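Re: [mockup-rooms] budget lines for the second room

Jumping in between calls so forgive the mess. Answering Mirta's list, quoted here because half of you were dropped off cc:

> Need final numbers by end of April. Open items as I see them:
> - spare hand, do we buy one or wait
> - second step platform for Trondcombe
> - longer tether cable
> - furniture, Ogilvie quote vs. second hand
> Please don't add new lines unless something is really blocking.
> Mirta

Spare hand - buy. Kiritz quoted 8 weeks lead time and we can't sit idle that long. I'd take it out of the Fliston money, there's room.

Platform - plain pine, two levels, same as the one in the bedroom now. Materials were $110 plus $200 for the carpenter. No need for anything fancier, just get the same guy back. Teh drawing is in the shared folder.

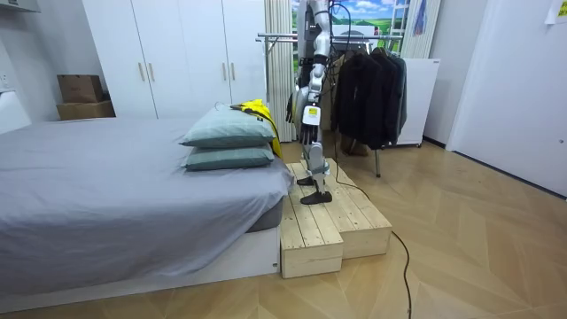
Christos wrote back this morning that he'd rather we held off on a second platform altogether and put the money into a proper overhead cable run, as the cord is on the floor in every session and he doesn't want to plan another room the same way. Fair point. But overhead needs ceiling work and the landlord has to sign, so no way that lands by April. Could go in the next round?

So for now - longer cable, plus floor covers. Put down $300 for both, I'll send the link.

Furniture - second hand. Ogilvie is nice stuff but we're going to scuff it. Bed and clothes rack first, wardrobe can wait. Sabine, can you check if delivery is inlcuded in their quote anyway, in case we get overruled.

Mirta, if you need that as a spreadsheet tell me before 4, after that I'm on a train.

Innes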